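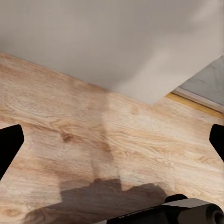 Moving the kitchen table

November 13, 2021

When my husband and I came to live in Flutalside we had two suitcases, a rice cooker and no table. For the first winter we ate on the floor, on a blanket folded in four, and I told my mother on the telephone that we were having a picnic every evening. She did not find it funny. In our family a home starts with a table, and you can sleep on anything until the bed comes.

The table came in February. Delia Surdu, who lived on the floor below us then, was leaving for a smaller flat, and she asked on the stairs if we wanted hers. I said yes before I had seen it. Weidong went down with a neighbour to carry it, and I heard them turning it on the landing for a long time, with many words in two languages. It did not go through our door. They took off the legs, and it still did not go, and then Delia came up in her slippers and said it must come in on its long side with the window end first. It was in the room one minute later.

I have been thinking about this table because last month we moved again, and it had to go out by the same door.

I wanted to write down what I have learned about eating together in a foreign country, and I see that I have written about carrying furniture. But for me the two are connected. In my first job here, at Kiveo, people ate lunch in front of their screens. I sat also in front of my screen, with my box of rice and egg, and I tried to eat quietly. I thought this was politeness. After some weeks my colleague Xuelian Xu, who had been in the country much longer than me, took my box out of my hands and carried it to the small room with the printer. There was a low shelf in that room, and she had put two chairs beside it. "We eat here," she said. So we did, for almost three years, with the printer warming up behind us.

Later Đạt Lò joined us, and he brought fish sauce in a medicine bottle, and there was a complaint about it. The manager was kind. She asked if we could open the window. We opened the window even when it snowed.

I notice that my English improved most in that printer room, although none of us had English from home. With native speakers I was preparing each sentence so carefully that the conversation had already gone somewhere else when I was ready. With Xuelian and Đạt I could start a sentence without knowing the end. Xuelian and I could have spoken Chinese, of course, but then Đạt would have been alone with his soup.

At home the rule of my mother was that nobody leaves the table before the oldest person has put down the chopsticks. I did not keep this rule with our daughter Qianru. She is 11 now and eats like somebody who has a bus to catch. But I kept another one, that the telephone stays in the other room, and this is harder for Weidong and me than for her. I have seen him go "to check the rice" when the rice was already on the table.

Now about the move. The new flat is on Cui Street, and it is 300 metres from the old one, so we thought we would not need a van. This was an error. We carried the boxes by hand in the evenings, and each evening it seemed that the boxes in the old flat were the same number as before. For the table we finally called Starkamwood, the second-hand furniture shop near the station, and they lent us a flat trolley for the afternoon. I had to leave my library card as a deposit, which I think was more for the ceremony.

I remembered what Delia said about the long side and the window end. Going out it is of course the opposite, and we had a discussion about what the opposite of this is. Qianru solved it with a matchbox and a door made of two books.

In the street it began to rain a little. Weidong pulled and I pushed, and Qianru walked in front with one of the table legs in each hand. An old man stopped and asked us if it was for sale. Weidong said yes, to be friendly, and then the man really wanted to know the price – I had to explain that my husband was joking.

I wrote to Delia to tell her that her table has moved again. She answered that it was never hers to begin with, it was in the flat when she rented it, and she had always meant to ask the landlord. I have read this message several times. I have decided that I did not receive it.

For the first dinner we invited Xuelian and Đạt, who have both left the company but in different years. I made lotus root soup, and the egg with tomato because Qianru asked for it, and a fish that was too large for any dish we had unpacked, so I served it in the oven tray. Đạt brought his bottle. It is a proper bottle now, with a label. We had only 5 chairs for 5 people, so there was nowhere to put the coats, and they stayed on the bed until midnight.

My mother was with us for ten minutes on the screen, leaning against the teapot. The telephone rule had a holiday. She looked at everybody's bowl and asked me why the soup was so pale, and I said it was the lamp.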